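Progress report for May
Project Harnon, perception and grasp planning
Prepared by Brynhildur Hauksdóttir for Cameron Swanson, Cistach

Summary

In this month we continued the work on the table clearing software. The new grasp planner is now connected to the wrist camera, and the old planner was removed from the main branch. Two of the three tasks agreed for this period are finished. The third one, the handling of dark objects, is late and I explain it in its own section.

Work done

Brian Kashindye rewrote the part which proposes grasps on bowls and cups. Before, the software looked for the centre of the object and closed the gripper there, and this is a bad choice for anything hollow. Now it searches along the rim and gives each candidate a score. Planning time for one grasp went down from 9 seconds to 3 seconds on the same computer.

Trinidad Núñez finished the tool for replaying recorded runs. We can now stop at any moment of a run and see what the segmentation believed at that moment.
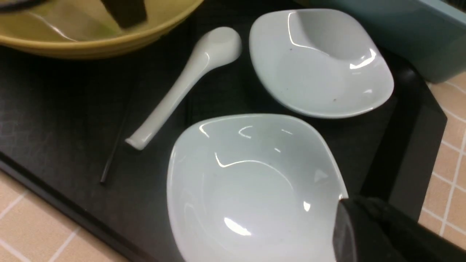

Segmentation is still the weakest part of our chain. The model was trained mostly on matt dishes, and reflections break it in two ways: it divides one object into several, or it moves the border of the object to the inside. With white glazed bowls the rim search suffers most, as the glare along the upper rim of both square bowls has the same strength as a real edge. Also, when two bowls stand so close together, the planner must know which rim belongs to which bowl before it chooses a side. We added a penalty for candidates with a neighbour near the finger, and we are tuning it now.

Dark objects

A black chopstick on a black tray remains very difficult for us. The depth data gives almost nothing at this thickness, and in colour there is only a faint line. Berenice Escobedo is testing a second pass with changed exposure. We asked Prurkiro for 50 more labelled recordings and expect the first part on Friday.

Next period

Finish the penalty tuning. Decide if the second exposure pass stays. Begin the joint test with the Tovar arm controller, for which we need 5 days in your laboratory. Please confirm which week is possible.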